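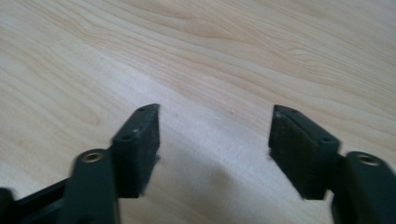
My kitchen table and I have been together longer than I've been with most of my shoes, and for the past year I've barely seen it. Between the mail, the laptop, the other laptop and a jigsaw puzzle that never got past its border, the top had pretty much vanished. So this spring I cleared the whole thing off, wiped it down and spent a good five minutes just looking at the wood. It's so pale! I'd forgotten that. When the light comes across it, the grain nearly washes out in the middle, and then over to the side you get all these wavy darker lines like the ones on a hiking map.

I blame Tarun Khurana for the clearing. Tarun runs a little home shop called Junent, two blocks from my apartment, and he has strong feelings about tables. His rule is that you strip one bare, leave it bare overnight, and in the morning you put back only what you'd miss at breakfast. I told him that sounded like a diet. He sold me a bottle of wood soap and told me to call him when I was done.

The overnight part was harder than I expected. I kept wandering in with things in my hand (keys, a library book, half a banana) and having to wander back out again. My tote bag ended up sleeping in the bathtub.

In the morning, the first thing back was a bowl. I eat the same oatmeal every day of my life and I like a plain white round bowl for it, no pattern, nothing at the bottom to be revealed when you finish. The saucer was a tougher call. I'm not a saucer person. My mother was a saucer person, and when she downsized she gave me 64 pieces of china in a box marked PICNIC, most of which I've since handed off to cousins. But I've come around to a white one with a ribbed edge and a flat tab sticking out at the side. A bowl on bare wood slides when you push a spoon at it, and I've wiped up enough oatmeal to care.

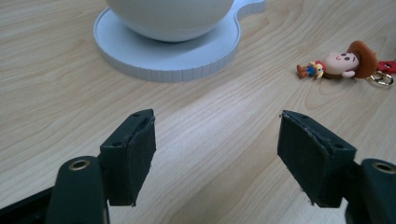

Then there was the cowboy. I know, I know. A keychain with a big pink face and a brown hat has no business at a grown woman's breakfast, and he failed Tarun's test on paper. Except that I did miss him. He'd been lying on that table so long that the morning felt underpopulated without him, so back he came, red plastic bit, silver ring and all, along with the tiny yellow-haired figure who keeps him company. They mostly lie down. I've stopped propping them up.

I called Filippos Ververidis for a second opinion, because he refinishes tables for a living and I figured he'd side with me on clutter. He's worked on 80 of them in the last four years and he says the ones that come to him in the worst shape are the ones people were too careful with. They throw a cloth over the top, something gets spilled, the cloth stays put, and by July there's a stain the size of a dinner plate. He'd rather see a bowl and a few silly objects that get picked up and moved every day. "Put the cowboy wherever you want," he told me. "Just watch the metal ring, don't drag it."

So I lift him now. I've also bought a felt pad for the fruit dish, when it comes back, if it comes back. It's on top of the refrigerator at the moment with the puzzle and a stack of catalogs, and I haven't missed any of them at breakfast yet. The mail is a different story. I've given it a basket by the front door, and it has already started creeping down the hall toward the kitchen.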